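Gavholm two-finger gripper and bench arm: review after five months on table clearing

We have run the Gavholm bench arm with its standard two-finger gripper since April, on one job: picking up small litter left on the tasting tables and dropping it in a bowl. The sessions at Illmont leave a lot of lolly wrappers behind. Until this year, clearing them was hand work, done by whoever was on the closing shift.

The arm was set up on a timber table of the same kind the tasters use. Installation took two people most of a morning. The controller was supplied by Rostholm and the two products talk to each other without extra software, though the manual assumes you already know this.

Thin, crumpled wrappers are a hard test for any gripper. They weigh almost nothing, no two have the same shape, and a flat one offers very little to hold. The black fingers taper to narrow, angled tips, and that shape suits the work. A wrapper with a bunched end is the easy case. One pressed flat against the timber usually needs a second attempt.

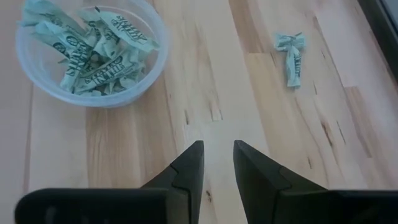
Tasting Room Operations, Illmont

Over the trial we logged 3,753 pick attempts. The first 1,000 were made at the factory grip setting, which is too firm for paper and foil and tended to push pieces sideways. We lowered the force and slowed the last part of the approach. Misses dropped after that, and the setting has not been touched since.

The target bowl matters more than expected. A shallow, clear plastic one is fine for the arm, but loose wrappers heap up quickly, and pieces near the rim can be knocked out by the next drop. We now empty it before the pile reaches the top. The Olmedo bin sold as an accessory is deeper, but it takes up table space we did not have.

The change for staff is mixed. Closing shift no longer spends its last half hour bent over tables, and the two people with wrist complaints asked to stay on this roster. Against that, someone has to check the arm, wipe the fingers and deal with stops. Those tasks were not in anyone's job description at the start, and they fell to the same few people until we wrote them into the shift sheet. Rostered hours were left alone. The time went to restocking, a job some staff like less than clearing.

Noise is low enough for conversation beside the table. Spare finger tips come in packs of 2 and are easy to fit with the supplied key. We inspect the tips every 400 cycles – a shorter interval than the manual gives, but sticky residue builds up on them.

Recommended for light, repetitive pick-up on a clear, level table. Not recommended where glasses or cutlery share the same surface. Agree on who looks after it before it is switched on, and allow paid time for training.

Reviewed September 2024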